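Prom decor update! We picked the Valtmont balloon arch kit – 166 balloons, one gym doorway, and me with very tired cheeks.

The kit says 44 minutes. Ha! Get the electric pump, trust me.

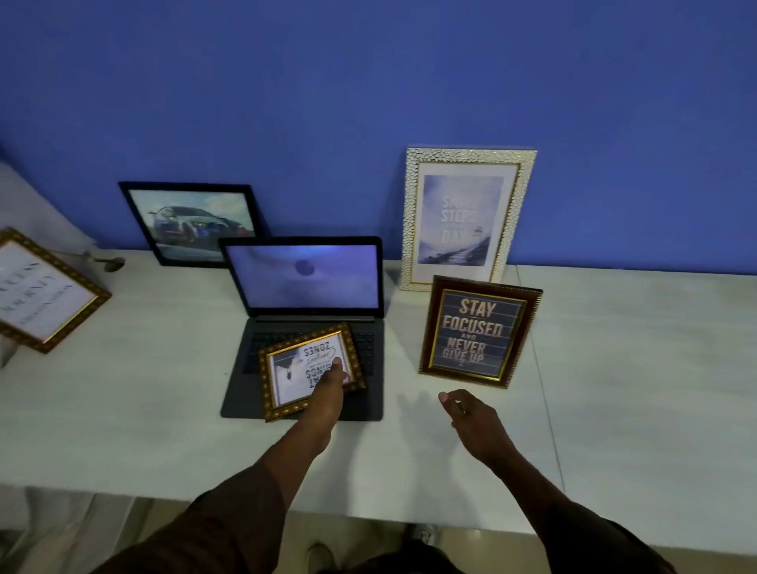
Laptop, gold frame, car picture, blue wall

Next up is the ceiling. I'm going with fringe garlands from Gamongate, 151 feet of them, in teal and silver.
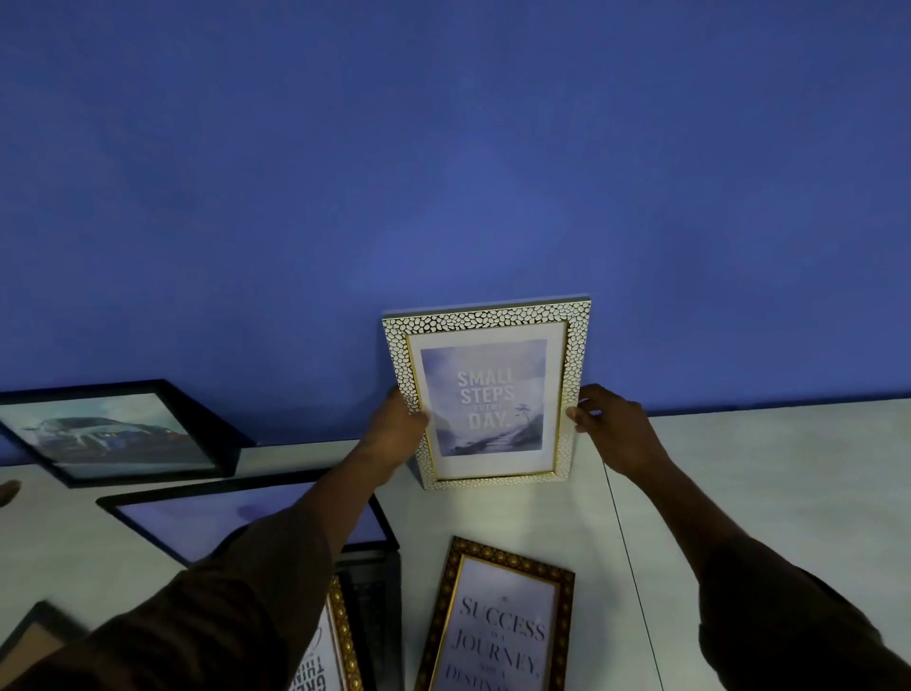 They fold flat, so I can stash them for the fall dance too. Anybody hung these from a drop ceiling? Clips or hooks?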